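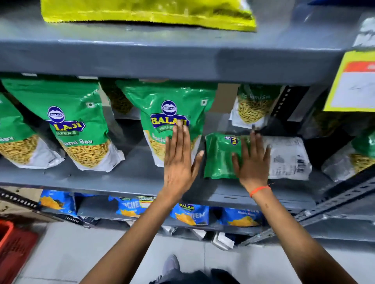
Bras Sillari : réglage de la pince pour sachets souples en rayon

Chun-hung Yau
19 août 2018
Bonjour à tous, je m'occupe depuis mars d'un bras Sillari sur colonne, pince à deux doigts, qui doit redresser et avancer les sachets sur des étagères métalliques grises. Avec des boîtes, aucun souci. Avec les sachets de sev, c'est la catastrophe ! Le bras serre, le sachet gonflé se dérobe, et une fois sur deux j'ai le défaut 3094 (perte de prise) avant même d'avoir reculé. J'ai baissé la force à six newtons, j'ai refait le zéro de la pince, j'ai changé les patins, rien de net.
Ce qui m'agace, c'est qu'à la main on n'y réfléchit pas : pour un Ratlami Sev, la gauche appuie sur le flanc, la droite tient le coin du bas, et voilà. Autre point, l'étiquette de prix jaune qui pend de la tablette du dessus, juste au-dessus du sachet. Mon bras arrive par le haut et j'ai peur qu'il l'accroche. Vous régleriez quoi en premier, la force ou la trajectoire ?
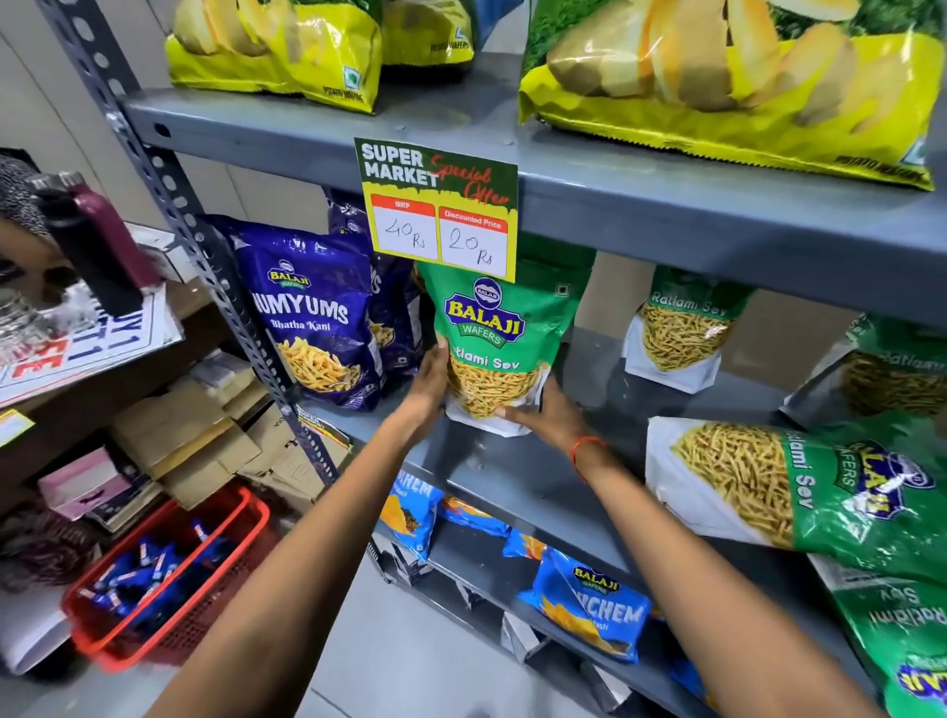 Cecilia Nartey
La trajectoire, sans hésiter. J'ai eu le même défaut sur le même bras et j'ai perdu un temps fou à jouer avec la force – c'était l'angle d'approche. Fais entrer la pince à l'horizontale, sous le niveau de l'étiquette, et déclare la tablette supérieure comme zone interdite, avec une bonne marge (chez moi environ huit centimètres, à toi de voir selon ta hauteur de rayon). Ensuite prends bas, là où le contenu s'est tassé, parce que le haut d'un sachet c'est surtout de l'air. Ferme lentement, attends que la mesure d'effort se stabilise, et seulement là tu recules. Ah, et remets la force d'usine avant de commencer, sinon tu ne sauras plus ce qui change quoi.
Pour les sachets couchés, je fais une routine à part : un doigt pousse, on redresse, puis on prend. Vouloir tout faire avec le même programme, j'ai essayé, je ne recommande pas.

Yu-ting Kong
mets des ventouses

Mei-kuen Yeh
Les ventouses sur un film qui plisse, bof, chez moi ça fuyait tout le temps. D'accord avec Cecilia pour l'angle. Regarde aussi tes patins : si tu as monté les Lanance lisses, ils glissent dès qu'il y a un peu de poussière dessus. Un chiffon à peine humide en début de service, on laisse sécher, et je refais le zéro pince ouverte après chaque nettoyage. Vérifie le câble du capteur au poignet tant que tu y es, le mien frottait contre le carter et donnait un 3094 de temps en temps, même à vide.

Chun-hung Yau
Merci ! J'ai bien les patins lisses. Je reprends l'approche à l'horizontale et je regarde le câble dans la foulée.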